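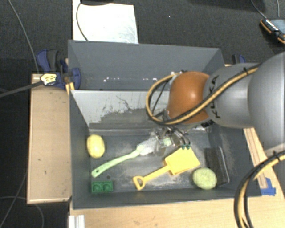 3. Collecte des démonstrations

3.1 Deux façons de montrer

J'ai commencé ce travail persuadé que le guidage à la main suffirait. On attrape le bras par le poignet, on l'emmène au-dessus de l'objet, on ferme la pince, on remonte, et le système enregistre tout ça gentiment. C'est intuitif, un visiteur du laboratoire d'Astley s'y met en quelques minutes, et pour des objets posés sur une table dégagée je continue à le recommander. Dans un bac, c'est une autre histoire ! Il faut se pencher, on se cogne le coude contre la paroi, et surtout on masque la vue de dessus avec sa propre tête au moment précis où la pince se place. Or c'est justement ce moment-là qui m'intéresse.

Je suis donc passé à la télécommande pour la majorité des saisies, avec Dokix, notre petite interface maison. L'opérateur tient une poignée à six degrés de liberté, le bras suit avec un facteur d'échelle réglable, et une gâchette commande l'ouverture de la pince. Le guidage manuel est resté pour un sous-ensemble, histoire de pouvoir comparer. Au total, le jeu Zumelow contient 604 démonstrations : 550 à distance, le reste à la main. Je sais bien que le déséquilibre est gênant pour une comparaison propre, et j'y reviens en 3.4.

3.2 Poste de travail

La figure 3 montre le poste pendant une approche. Le bras KUKA arrive par le côté, au-dessus du bac avant, et les bouts de doigts sont juste au-dessus du bord de la pelle jaune. Un second bac se trouve derrière le premier. J'ai fixé l'ensemble assez solidement, car un bac qui glisse de quelques millimètres entre deux séries fausse tous les points de départ et on ne s'en rend compte qu'au dépouillement (c'est du vécu, j'ai jeté une série entière comme ça en mars).

Les câbles méritent un mot, même si on n'en parle jamais dans ce genre d'article. Le faisceau qui descend le long du bras fait une large boucle au niveau du poignet. J'avais d'abord essayé de le plaquer au plus court - mauvaise idée, il tirait dès que le dernier axe tournait un peu loin, et l'opérateur compensait sans le vouloir. On retrouvait ensuite cette compensation dans les trajectoires apprises, sous la forme d'un petit crochet en fin de descente. Avec une boucle généreuse, le crochet a disparu des démonstrations. En contrepartie, la boucle passe parfois dans le champ et cache un morceau de la scène vu du dessus, ce que le modèle doit apprendre à supporter.

3.3 Objets et consigne

Je voulais un contenu hétéroclite, avec des formes qui ne se prennent pas toutes pareil : des jouets, des ustensiles de cuisine, de faux fruits et légumes. Le citron visible à gauche sur la figure 3 fait partie des cas faciles quand il est loin des parois, et devient franchement pénible quand il est tout contre, comme ici. La pelle, elle, offre plusieurs prises raisonnables : la lame, le manche, la poignée en D. Les opérateurs ne choisissaient pas la même, et le même opérateur changeait d'avis d'un essai à l'autre. Au début je voyais ça comme du bruit. J'ai fini par trouver que c'était une des parties les plus riches du jeu, et je n'ai imposé aucune prise.

L'ustensile à manche vert me donnait du souci pour une autre raison. Sa tête est pâle et translucide, et notre segmentation de profondeur n'aime pas du tout ce type de matière. Même chose pour les petits objets transparents. À l'œil, un humain devine très bien où s'arrête l'objet ; la carte de profondeur, beaucoup moins. J'ai demandé aux opérateurs de travailler avec les images couleur seules, sans leur afficher la profondeur, pour que leurs choix ne soient pas contaminés par les trous de la carte.

La consigne tenait en une phrase : prendre l'objet désigné dans le bac avant et le déposer dans le bac arrière, sans se presser. Entre deux essais, on remélangeait le contenu à la main. Une démonstration était conservée si l'objet finissait dans le bon bac, y compris quand l'opérateur s'y était repris à deux fois. Je tiens à ces reprises ! Les retirer donne des trajectoires bien lisses et un robot qui ne sait plus quoi faire dès que la première tentative rate.

Reste la question du temps. Une séance durait une demi-heure, pause comprise. Au-delà, les gestes devenaient brusques et les approches de plus en plus verticales, comme si tout le monde finissait par traiter chaque objet en cube. J'ai gardé cette limite même les jours où l'on était pressés.

3.4 Nettoyage et limites

Chaque enregistrement a été relu une fois, à vitesse accélérée. J'en ai écarté 13 avant d'arriver au compte donné plus haut, surtout pour des pertes de synchronisation entre la pince et les images. Le décalage est sournois : sur la vidéo tout paraît normal, mais la fermeture est notée une fraction de seconde trop tôt, et le modèle apprend à pincer dans le vide. Un contrôle automatique compare maintenant le courant moteur de la pince à l'ordre de fermeture, et rejette l'essai si l'écart dépasse le seuil.

Sur la comparaison entre les deux modes, je reste prudent. Les gestes guidés à la main sont plus courts et changent moins souvent de direction ; ceux faits à distance hésitent davantage juste avant la prise. J'ai eu envie d'en conclure que le guidage manuel est meilleur, puis j'ai regardé les images. Dans une bonne partie de ces essais, un avant-bras traverse le bac. Jin, le modèle présenté en section 4, s'accroche volontiers à cet indice, et ses performances chutent quand le bras humain n'est plus là au moment de l'exécution. J'ai donc entraîné la version principale sur les démonstrations à distance seulement, et traité les autres à part.

Dernier point, le bac lui-même. Son fond est éraflé, avec des traces claires et des zones poussiéreuses, et la paroi intérieure entre les deux bacs est bien marquée aussi. J'ai hésité à le remplacer par un neuf avant la collecte. Je l'ai laissé tel quel : un bac qui sert finit par ressembler à ça, et je préfère que le modèle rencontre des rayures dès l'apprentissage. Par contre, je n'ai pas vérifié s'il utilise ces marques comme repères pour se situer. Il faudrait refaire une partie des essais avec un fond différent, ce que je n'ai pas eu le temps de faire avant la soumission.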